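Gesurel Opens Second Round of Data Gathering for Household Robot Skills

RANDALE, May 20, 2023 - Gesurel has begun the second round of its program to record everyday handling tasks for the Dobos learning system. The work is being carried out at the company's Randale site, where 34 operators guide robot arms by hand through tasks set out in a shared plan.

The first round produced 2,626 recorded examples covering 78 tasks. Each example pairs the arm's movements with video from a small camera at the wrist.
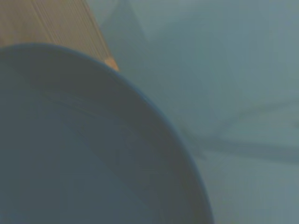 Operators in the second round will repeat each task with changed layouts and lighting. Failed attempts will be kept and labeled - a practice the company adopted after 238 examples from the first round were set aside for review.

Ametti, which supplies the labeling software, will check all recordings before they are added to the training set. Gesurel expects to share a portion of the collection with research partners once that review is complete.

Media inquiries may be directed to the Gesurel press office in Randale.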